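Filed under: People & Trades / Repair

The first thing Yuto Ishida did when I walked into his shop was hand me a stool and apologize for it. "That one leans," he said. It did lean. I spent most of the afternoon braced with one foot against a radiator, writing in a notebook on my knee, and I had a wonderful time.

Ishida fixes computers on the back street in Jallmont, two doors up from the bakery, and he's been doing it long enough that people bring him machines their parents used to bring him. I'd gone in to ask about his trade in general. I wanted to know who still repairs things, who still pays for it, and whether a town this size can keep a shop like his going. We got to all of that eventually, but first we talked for half an hour about bread (the bakery changed its rye in May and he has opinions).

He didn't plan on this work. He was hired at 24 by Prosteck, a company that looked after office equipment, and his job was driving. "I delivered printers," he told me. "Up the stairs, always up the stairs. I never once delivered a printer to a ground floor." After a while he got tired of carrying broken ones back down again, so he started opening them up in the van. The first one he fixed had a pencil in it. The second one he made much worse. He still remembers the name of the dentist's office it belonged to, and he asked me not to print it.

From there he moved to the service bench, and when Prosteck shut its local branch he bought the tools they were going to throw away. "They wanted 40 dollars for everything. I said that's too much, and then I paid it, because I was afraid they'd change their minds."
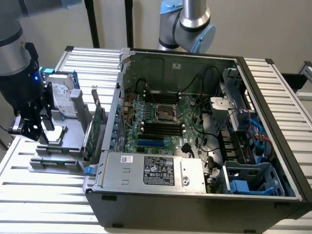 I asked him what people get wrong about repair, and he thought it over for so long that I figured he hadn't heard me. "They think it's about knowing the answer," he said. "Mostly I don't know the answer! I know what to try first, and what to try when that doesn't work, and I know when I should go have lunch." He's serious about lunch. He says his worst mistakes all happened between noon and one, when he was hungry and wanted to be finished, and these days he locks the door and eats at the table like a person.

The customers are the part he likes best, which surprised me, because he's shy. He won't talk on the phone if he can help it. But get someone across the counter with a dead laptop and a story and he'll listen all the way through — where they were when it stopped, what noise it made, what their brother-in-law did to it. He says the brother-in-law part usually comes last and is usually the most useful.

There are sad ones, too. A woman came in from Leiva a couple of winters ago with a machine that had belonged to her husband. She didn't want it fixed, exactly. She wanted the letters he'd written on it, and she didn't know where on the computer he would have kept them. "Neither did I," Ishida said. "He had folders inside folders. He had one called Misc and inside that one there was another called Misc." It took him three evenings. He found 217 letters, most of them to the county about drainage, and he printed every one because she'd asked for paper. She came back the next week with a plum cake.

"Did you charge her?" I asked.

"For the paper," he said.

I pushed him a bit on money at that point, since it's the thing everyone wonders about. He was pretty open. The rent is low and the building is ugly, and he credits both of those facts equally. Some months are fine. Some months he does bookkeeping for a friend's garage. He never borrowed to start the place, and the most he has ever spent on a single item was a 1000-dollar sign for over the door, which he regrets. The letters were made by a good sign painter but he'd picked a yellow that can't be read when the sun is on it. He's left it up. "Everyone knows where I am," he said.
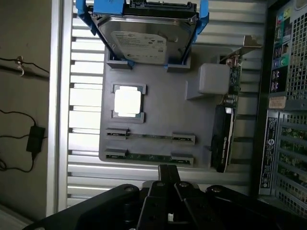

What about younger people, I wanted to know, is anybody coming up behind him? He says yes, more than you'd guess. Kids come in after school to look through the box of parts by the door, and now and then one of them asks a question so good that he has to go look it up. He has taught two teenagers to solder. One of them went off to study music, and he's proud of her anyway. The other works at Numow now and emails him problems from work, which he answers at night with his reading glasses on and a pot of barley tea going.

He doesn't give lessons in any formal way. He tried it one summer, with a sign-up sheet and a start time, and hated it. "I was standing there talking and they were sitting there listening, and all of us wanted to be doing something else." So now if you want to learn from him you just turn up, and he'll give you a screwdriver and something that's already broken. You can stay until closing. He asks that you put the screws in the dish.

I asked if he'd ever thought about moving somewhere bigger, with more customers and maybe a readable sign. He laughed at that. His sister has been after him for years to come and live near her, and he goes for a week every fall and comes home early. He likes walking to work. He likes that the mail carrier brings in people's broken things along with the mail (she isn't supposed to, I think, so I'll leave it there).

Toward five a man came in holding a radio under his coat, and Ishida was already clearing a space on the counter before the door had shut. I gave up my stool. The man sat down, felt it lean, and put his foot against the radiator without even looking — he'd clearly been here before — and started in on how the radio had been fine all through breakfast.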